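Chapter 7
Learning from Hand-held Demonstrations

7.1 Why collect data without a robot
7.2 The Rundier method
7.3 Cleaning and labelling recordings
7.4 Training and testing the policy
7.5 Exercises

In Chapter 6 we taught a robot arm by moving a second, matching arm and copying its joint angles. The method is accurate, and the recordings need very little work before training. It is also slow. The operator has to learn how the leader arm behaves, the arm has to be free, and every fault in the hardware stops the session. A laboratory with two arms can run at most two sessions at a time, however many people are willing to help.

This chapter looks at a different way of gathering the same kind of data. The person holds the gripper directly, one in each hand, and does the task at something close to normal speed. The position of each gripper in space is recorded, along with how far its jaws are open and what a camera at head height sees. No arm is present during recording. The arm comes in later, when the trained policy is run on it.

The idea is simple but it moves the difficulty elsewhere. A human wrist can turn in ways that many arms can't follow. People also lean, step sideways and change their minds halfway through a reach. Some of these recordings can be used as they are, some can be repaired, and some have to be thrown away. Much of the chapter is about telling these apart.

Our main case is the Rundier study, which used tabletop tidying tasks. The full set held 1,448 recordings across 12 tasks. Most tasks used soft or light objects and a container with an open top, because a small error in the release point then does little harm. The objects were changed often so that the policy couldn't rely on one shape or colour.

Each recording is treated as a series of short stages: reach, close, carry, release, withdraw. The stages are marked afterwards from the jaw opening and the speed of the gripper. In a task where only one hand is needed, the other hand is still tracked, and its jaws usually stay open throughout.
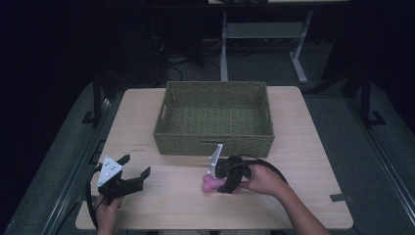

The carry stage turned out to be the most useful one to study. In the reach stage people differ a good deal in path and speed, and the policy copes with this fairly well. While carrying, they tend to slow down as they near the rim of the container, and the height at which they cross it matters. A policy trained on low crossings will catch the rim when the object is held by one end and the other end hangs lower. Section 7.3 gives a check for this that can be run before any training is done.

Head cameras bring their own problem. The view moves whenever the person looks round, so gripper positions have to be given in a frame fixed to the table – the method is set out in Section 7.2, and it uses the coordinate transforms from Chapter 3. Readers who skipped that chapter should go back to it now.

Section 7.4 compares a policy trained on the Rundier recordings with one trained on 90 leader-arm recordings from the Tirkero bench. The two sets differ in size, so the comparison is made per hour of operator time.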